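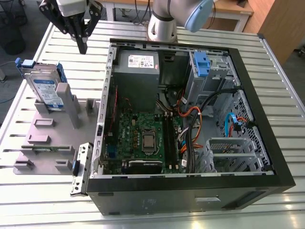 4. Working at a shared bench

Section 4 is for bench staff at Iritz who used to strip and refit desktop towers entirely by hand and now share that work with the Zurkard arm. It covers a normal shift. Fault finding is in section 6. The arm takes over the repeated lifting and placing between the tower and the tray, and the person at the bench keeps everything that needs judgement: opening the case, checking it, freeing the cables, and deciding whether a machine is worth refitting. The tower is laid on its side with the panel off and the inside facing up, and the grey fixture tray goes to the left of it. A hard drive stands in the tray in its blue carrier, at the upper left, and this is the position the program expects for a drive. A drive put down anywhere else will be missed or knocked over.

4.1 What has changed for bench staff

You no longer work to the old count per person. The bench is planned at 1000 towers a quarter with the arm running, and the count belongs to the bench. Time spent clearing a stop or rejecting a bad case is logged as normal work.

The screwdriving and lifting that used to fill most of a shift is now mixed with checking and cable work. If your wrists or eyes are tired, ask the shift lead to change you over with the intake desk. Changeovers are at 10.30 and 14.30.

Anyone may stop the arm at any time. You do not have to ask first.

4.2 Preparing a tower

1. Put the arm on hold at the Sinarlow panel. The hold lamp must be steady.
2. Check that the tower has been unplugged, then press its power button once to discharge it.
3. Lay the tower on its side on the slatted worktable and take off the side panel. Put the panel in the rack under the intake desk.
4. Look for swollen capacitors, liquid marks and bent processor brackets. A tower with any of these goes back to intake with a red slip.
5. Unplug the power and data cables from the drive. Tuck the loose ends well away from the drive cage.
6. Work the blue latch on the drive cage with your finger. It should move freely. If it sticks, take the drive out by hand.

CAUTION: Never open the power supply unit. It goes whole to the electrical bay, even when the label is missing.

Note: The program does not see cables. Thick black power leads cause most of the stops on this bench, as they spring back after being tucked in. Hold one down for a few seconds before letting go, and use a clip if it lifts again.

4.3 Loading the tray

1. Wipe out the holders and slots with the dry brush.
2. Push the tray fully home on its pegs.
3. Leave the drive position empty if the tower still has its drive. For a refit, stand the replacement drive in the position, carrier fitted.
4. Lay any loose circuit board flat in the lower slot, handling it by the edges.
5. Keep screws, pens and mugs out of the tray and off the table.

4.4 Starting the cycle

1. Step back behind the floor line, which is 2000 mm from the arm base.
2. Enter the program number. For removal followed by refit this is 1111.
3. Release the hold. The arm moves to its waiting position over the tray.
4. Watch the first pick of every batch from start to finish. After that you can get on with the next tower at the second table.

CAUTION: Do not reach over the tray while the hold lamp is off, even if the arm is still. It may be waiting for a signal from the Venckus rack.

Long hair is tied back and lanyards are taken off before you cross the line. Sleeves above the elbow or buttoned at the wrist.

4.5 If the gripper stops with a drive in it

1. Put the arm on hold.
2. Support the drive from underneath with one hand.
3. Press OPEN on the panel. The fingers part slowly.
4. Put the drive in the quarantine box, not back in the tray. It will be tested before reuse.
5. Write the stop on the bench sheet with the time and the tower number.

Do not pull a drive out of closed fingers. The pads are expensive and the carrier rails crack.

4.6 End of shift

Put the arm on hold, run PARK, and wait for it to finish. Empty the tray. Any tower left open is covered and marked with how far it has got, so that the next person does not have to guess.

Pad wear is checked by Mattes Brinkmann on the first working morning of the month. The pads are changed after 2000 picks or when the surface looks shiny, whichever comes first. Comments on this section also go to him, on paper or at the October review.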